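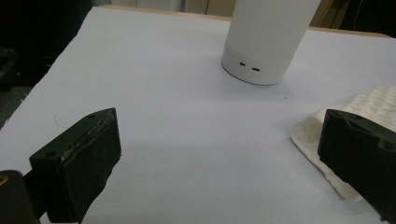 23 December 2021
By the Evby handling group

4.2 House rules for soft goods

I'll admit we came to rules late. When we started at Evby we just picked things up, saved everything and hoped the mess would sort itself out. By February we had 1,756 recorded grasps and no agreement on what a good one was, so I sat down with a pot of tea and wrote the first draft of the Keron checklist (14 items, most of them still standing).

The rule people grumble about most is the one on lace and open knits. Pinch a gathered fold, never a single layer, and keep any scalloped or frayed border out of the jaws if you can.

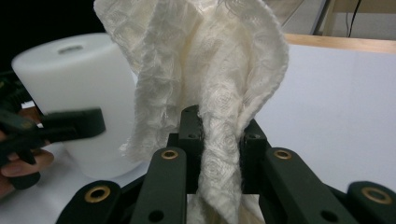
Figure 3. Lace fabric gathered between the gripper fingers, with a white cylindrical object behind.

We also ask for a visual check of the finger links and bushings every 45 grasps — yes, it's dull, and yes, I've skipped it myself! The Pritetti guide we borrowed from leaves the interval up to the operator, and I much prefer a number on the wall. Of the grasps we threw out in the first audit, 374 had no check logged at all. Labelling followed the Figueroa scheme, with our own colour codes added for fabric weight.

Last updated: 23 December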